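Skivside: a catalog of small things

Skivside is a picture-and-notes collection of the little objects that pile up in a home. Lighters, coasters, cases, caps, tubes, the stuff you empty out of a drawer and spread over the bed when you finally decide to sort it. I love these things! They carry more printing, color and odd decoration per square inch than anything else in the house, and hardly any catalog gives them room.

Current release: December

What's in it

Each entry is one spread of objects plus a notes file in plain text. The spreads are sorted into 4 folders by what lies underneath the objects:

bed
table
floor
shelf

The bed folder is the biggest and (I think) the most fun, with patterned sheets that make the small items a real challenge to pick out. No folder holds fewer than 50 entries.

How the notes are written

A notes file has one line per object: a plain name, the main color, the material if it can be told by looking, and any lettering. Copy lettering the way it is printed, capitals included. If part of it is in a script you can't read, write down which script it is and move on. Another contributor can fill it in later.

Use everyday names. "Coaster" beats "drink accessory." If you can't tell what something is, call it by its shape and color, as in "small black object, rounded end." Those lines are welcome and they stay in until we know better.

Printed characters and animals get their own line under the object they are printed on. Sławomir Sikora talked me into this one after we lost track of a whole run of decorated items in the Fülöp set, and he was right, searching for bears is now a joy.

Sample entry, bed folder
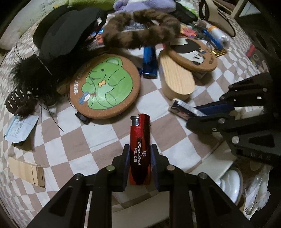
Sorting on the checkered sheet: a red "First Look" lighter, with the "BEST FRIEND" bear coaster and a navy-blue case among the other things.

Notes for this one (partial):

lighter, dark red, mottled, silver metal top, lettering "First Look", Chinese characters under it
coaster, round, cork, lettering "BEST FRIEND"
 print: green bear, yellow bow
 print: small blue bird
case, flat, navy blue
cylinder, blue, metallic, shiny lid, maybe a lighter

Known gaps

Coins and keys are thin on the ground so far. The shelf folder leans heavily toward kitchens. Color names drift between contributors, especially taupe, brown and beige, so search for all 3 if you are after bedding.

Older entries from the Trundix list use 2 lines per object instead of one. They still load fine in the Usley viewer, they just look a bit tall.

Adding your own

Send the spread and the notes file together, with matching names. Mixed piles are great, please don't tidy them into rows first! Corrections to existing notes are just as useful as new entries, and a single fixed word is plenty for a submission.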